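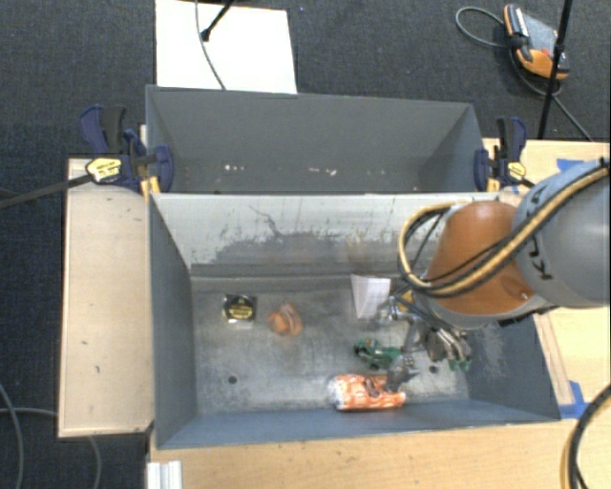
Broltatgate Seed Library: progress report to the Harum Fund

June 5, 2020

Hello all, and sorry this is a fortnight behind the date we agreed. Spring got away from me a bit, as I'll explain, but there's plenty to tell you and most of it is good!

When I last wrote, in November, we had shelves, a borrowed label printer and a great many envelopes with nothing in them. We now have 54 varieties catalogued and ready to lend, mostly beans, peas, lettuces and tomatoes (they're the easy ones to save from, so that's where we began). The beans are the stars. One of them, a speckled climber that came to us in a jam jar marked only "Grandad's", has been asked for more than anything else on the list, and I've had to put a limit of six seeds per household on it until we've grown some more.

The big change was the lending itself. We'd planned to open the library at the Brillon Road hall in March with tea and cake and a swap table, and of course that couldn't happen. So we went postal. I was dreading it, but it went far better than the open day would have done, I think. We sent out 600 packets between the end of March and the middle of May, all in second-class envelopes, and people wrote back! I have a folder of letters and photos of windowsills. A lot of them are from folk who'd never grown a thing before, and quite a few wanted to know if their tomatoes were meant to look like that.

Money next. Of the £4000 you gave us, the biggest chunk went on the fridge and the airtight boxes, as planned. Postage wasn't in the budget at all, so I moved the hall hire and the catering across to cover it. I did email in April to ask if that was all right and had a yes, but I'm putting it here as well so it's in one place. The full sheet is attached. There's a bit left over, which I'd like to keep for autumn packets if you're happy with that.

Not everything worked. The germination tests on the older leek and parsnip seed were dreadful, and I've thrown the lot out. The growing plot at Zamudio Lane was late getting dug, so the squashes have gone in small and I'm not expecting much from them. And the workshops haven't happened in any form. I tried recording one on my phone in the shed and it was mostly wind.

We have 23 growers signed up to save seed and send it back in the autumn, each looking after one variety. I've written them a two-page guide on keeping plants apart and drying pods properly, and I'll post you a copy with the next batch.

Over the summer I'll be ringing round the growers, sorting out the catalogue (the peas are in a muddle, my fault) and working out if we can do the workshops outdoors in small groups. If you'd like to come and see the beans, they should be well up their poles by the end of July. Bring wellies, as the gate end floods.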